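Notes for the Wednesday talk – quiet hours in shared buildings
Daryna speaking, Taras on slides

Start with the complaint log. Horobets has 873 entries from one year, nearly all about noise carrying between floors. Read two of them out. Keep it short.

Explain the difference between blocking sound and soaking it up. People mix these up. A heavy door blocks. A thick curtain soaks up. Most offices buy the second when they need the first.

Slide 10: open floors and balconies. Sound from the ground level goes straight up to anyone at a railing. Pause before the next slide.
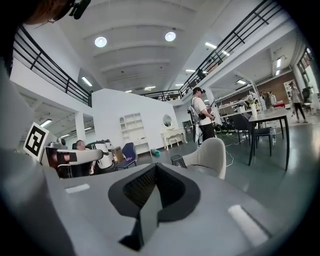

NERNAU, May – Talk about high ceilings now. A mezzanine open to the room below shares all of its noise, and parallel beams overhead don't fix that. Ask who in the audience works on an upper level. Wait for hands.

Then the Stivix trial. They moved phone calls to one side of the building and set quiet hours until 11. Complaints dropped in the first month. Say clearly that it was one building and one month.

Cost, if asked: 3045 for signs and door seals. Taras has the receipts.

Skip the Plultolent slide if we are running late. Questions go to Taras first.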